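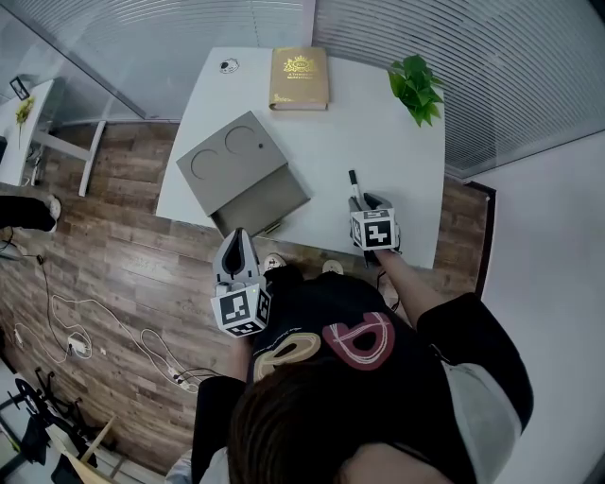 At the white table, marker pen at the ready.

THE FOOD DIARY CHALLENGE: WHERE WE ARE AT THE HALFWAY MARK

Back in January, 42 of you signed up to write down everything you ate for 42 days. We are now at day 21, and the Grandodbridge Wellness Letter is pleased to report that most of you are still writing things down. Whether you are writing down everything is between you and your notebook.

The rules have not changed. You log your meals, your snacks and your drinks, and you turn in a page every week to Olga Gouveia, who runs the challenge and reads every one of them. She does not grade. She does sometimes draw a small question mark in the margin, and several members have told me they would prefer a grade.

Olga's main finding so far is that breakfast is recorded in wonderful detail. People weigh their oats. They name the brand of yogurt and the number of blueberries. By dinner the entries have shrunk to things like "chicken, etc." and after nine at night the record goes silent, as if the whole town were asleep. She would like to hear more about the etc.

A few practical points came up at the last meeting.

Cooking oil counts. A tablespoon is well over 100 calories, and the pan does not absorb it on your behalf. The same goes for the butter on the vegetables, which several of you have been listing as "vegetables."

So does whatever you finish off a child's plate. We had a long talk about this one. Reto Frei argued that half a grilled cheese eaten standing up over the sink belongs to the child's diary. He was outvoted, and his own kids voted with the majority.

Weekends exist. Nearly 300 pages have come in, and an outsider reading them would conclude that Grandodbridge runs on a five-day calendar. If you skip Saturday, write "skipped Saturday." Olga promises no question mark.

Guess if you must. A rough guess at the size of the lasagna is more useful than a blank line. If you have no idea, compare it to your hand, a deck of cards or, as one member put it, "a paperback, but a long one."

On paper versus phone: we said at the start that either was fine and we are sticking with that. The phone people like having the arithmetic done for them, and they like scanning the cereal box. The paper people like that their notebook never congratulates them. I switched from phone to paper in the second week, after my app threw confetti at me for logging a glass of water. My entries are shorter now, but I read them back more often, and I have learned that I eat a great deal of toast. I had thought of myself as a person who eats some toast.

If you've fallen behind, please don't try to rebuild the last ten days from memory. Start again at your next meal. And if keeping the diary is making you anxious or taking the fun out of food, stop, and talk to your doctor or a dietitian if it keeps bothering you. We will still be glad to see you at meetings.

The next one is Saturday, February 8, 2020, at 10 in the morning, in the upstairs room at Guerreiro. Bring your pages. Olga will go over how to read a nutrition label, with special attention to the words "servings per container," and there will be 2 kinds of soup. The recipes will be handed out afterward so you can log them properly, oil included.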